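Plush toys, a gray sheet and a basket

I have been meaning to write up how we handle the stuffed animals, partly so I remember it myself and partly because two people asked after my last post on bedding. It is a small subject. It has also taken up more of my weekends than I would like, so it gets a post.

Some background first. We moved to Parbridge in October, into a smaller place than the one we had before. The kids' room there had a closet with deep shelves, and everything soft went on the shelves. The room here has no closet worth the name. For the first few months the plush toys lived on the bed, under the bed, and on the stairs, and every evening somebody threw them all into a corner and called it picked up.

I tried a few things before settling on what we do now. I will go through them in order.

The first was a hammock, the kind made of netting that hangs across a corner on hooks. It cost 15 dollars and it looked fine for a week. The trouble was that the kids couldn't reach into it. They could throw toys up, but to get one down they had to pull on the net, and one of the hooks came out of the drywall. I patched the hole. You can still see it if the lamp is on.

The second was a canvas bin with a lid, the sort you see sold as an ottoman. It held a lot, and that was what was wrong with it. Everything went in, the lid went down, and whatever was at the bottom stayed there until someone wanted it at bedtime. Then the whole bin got emptied on the floor. It also smelled a little musty by spring. I gave it to my brother-in-law for his garage and he keeps extension cords in it.

The third was a plain open basket, and we have stayed with that. White, see-through sides, no lid, light enough for a five-year-old to carry. I bought mine at Heteleo, in the kitchen section, where they were stacked up next to the dish racks. They were cheaper there than the ones in the kids' aisle and as far as I could tell they were the same basket with a different sticker.

What I like about the open sides is mainly the air. A plush toy that has been washed takes a long time to dry all the way through, and if you put it away a bit damp it will smell like a wet dog by the end of the week. In the canvas bin I never got away with it. In the basket I usually do.

The bed is where the sorting happens. I used to do it on the floor, and my knees gave me an opinion on that. The bed is a better height, it is big enough to spread things out, and with only the fitted sheet on there is nothing for small toys to get lost in. I take the comforter off and put it out of the way, then set the basket up by the pillows and work from there.
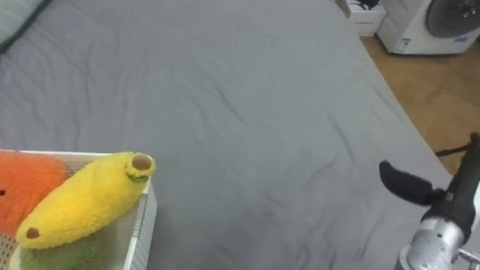

The sheet is the second gray one we have owned. The first was from Privex and it pilled within a year, so I stopped buying those. This one is smoother and has held up so far. I went with gray again for a practical reason. White shows every crumb and dark blue shows every bit of fluff, and plush toys shed more than people think. Orange fuzz especially. On gray I can see it well enough to pick it off but I am not bothered by it from across the room.

I do not iron fitted sheets. My mother did, and I respect it, but it goes back on the mattress and gets slept on. I pull it tight at the corners and leave the creases alone.

Now the washing. People are more nervous about this than they need to be, and I was too. Most plush toys will go through a front loader without any harm if you are careful about a few things.

I check the seams first. If a seam is open even a little, I sew it before it goes anywhere near water. I washed one toy with a split seam, once, and I was getting stuffing out of the door gasket for days.

I put the fuzzy ones in a zippered mesh laundry bag, two or three to a bag depending on size. If you don't have a bag, a pillowcase with a knot in it does nearly as well. I throw in a couple of towels to keep the drum balanced, old ones, in a color I don't care about.

Cold water, gentle cycle, about half the detergent I would use for clothes. No fabric softener at all. It coats the fuzz and makes it lie flat and kind of greasy, and it takes two more washes to get it out.

Anything with glued-on parts or a battery box gets wiped down by hand with a damp cloth. We only have a couple of those. I used to own a stuffed bear that played a song, and I would wrap it in a plastic bag and clean around the bag, but it broke anyway when somebody dropped it down the stairs.

Drying is the slow part. I don't use the dryer for anything fuzzy, not even on low. The tips of the fibers go stiff and there's no fixing it. I squeeze the toy in a towel, shape it with my hands, and set it on a rack near a window. Small ones take a day. The big ones have taken three, and I turn them when I remember to. When the outside feels dry I wait one more night before they go back in the basket.

Keeping the numbers down is the other half of it. I did a full count at the start of the summer, when I was in the mood for that kind of thing, and between the two kids there were 194 stuffed toys in the house. That includes the tiny ones from party bags and the ones that came clipped to backpacks. I had guessed 100 and thought I was guessing high.

We got that down over a few weeks. I didn't do it behind anyone's back, although I have done that in the past and been found out. Each kid gets one basket for the bed, and it can hold whatever they choose, up to 12. Everything past that goes to a shelf in the hall, where they can trade things in and out. If a toy sits on the hall shelf for a whole season and no one asks for it, it goes in the donation box, and they get to look through the box before I tape it shut. My daughter has pulled the same elephant out twice. That's fine with me. It's hers.

The basket is usually nowhere near the limit. Most days there are only a handful of favorites in it, and the rest are wherever they were last played with. The food ones are very popular at the moment. I don't know where that started, but there is a yellow banana that goes everywhere.
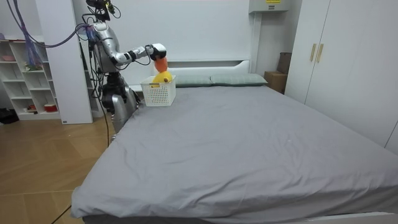 On where the basket goes at night: it starts out on the bed near the pillows, while stories are being read and choices are being made, and then it goes on the floor by the side. I tried leaving it at the foot of the bed and it got kicked off. I tried the windowsill and the toys faded. The floor is fine. Our floors are wood, so I stuck felt pads on the bottom corners, the same ones I use for chair legs, and it slides without leaving a mark.

The pillows get their own wash, separate from the toys. I do the covers once a week with the sheet. The pillows themselves I do a few times a year, two at a time. They need a second spin to get the water out. The pale green covers came as a pair from Esposito and were on clearance, and I would buy them again if I saw them.

A few things I would tell someone starting from scratch. Buy the basket after you have thinned out the toys. I bought mine before, and I bought too many, and two of them are now holding onions and potatoes. Measure the space beside the bed. Get a basket with a flat rim, which is easier on small hands than a rolled one. And check the inside for rough spots where the plastic was trimmed, as those will catch on anything fuzzy. I went over ours with a bit of fine sandpaper and haven't had a snag.

I still need to sort out the doll clothes. Those are in a shoebox right now and the shoebox has given up. If anyone has a system for very small shoes, I would like to hear it.

Next post will probably be the comforter, which needs a trip to the laundromat, and I have been putting that off.

Posted by Alaric Pennington, August 10, 2021
Filed under: Laundry, Kids' room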